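4.3 Hanging bags and coats on the Iditz divider rail

Read section 4.2 first. The panels must be standing and locked at the base before anything is hung from them.

1. Slide the upright into the channel from the top until it clicks. If it stops short, lift it out and check the channel for packing foam.
2. Fit the hooks at the height you want. Each hook takes a quarter turn clockwise to lock.
3. Pull down firmly on each hook by hand. It should not move.
4. Hang the heaviest bag closest to the upright.

Note – the rated load is 3000 g per hook. A full school backpack can weigh more than that. Heavier bags should lie flat on the desk or go on the floor.
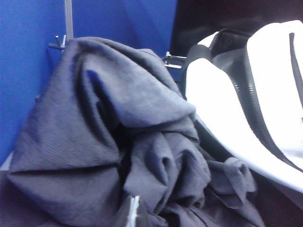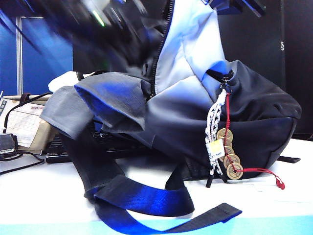

Hooks at the blue panel, and a navy backpack on a white desk.

5. Close all zips before hanging. Tie back long straps and cords so they don't catch on a chair as it's pulled out.
6. Recheck the hooks after the first 26 days of use, then at the start of each term.

Caution: Do not hang anything on the aisle side of a panel. The base is weighted for the desk side only, and the divider can tip.

Caution: Do not use hooks from the older Emano range. They look the same colour but the thread is 2 mm narrower and they will work loose.

Cleaning: wipe the rail with a damp cloth. Metho will dull the finish.

Replacement hooks are part no. 103, sold in pairs from the Rorncombe store. Orders placed after September ship with the longer locking screw, so keep your old screws separate. Questions about fitting go to Hiba Nasrallah at the service desk.

Section revised 6/23/24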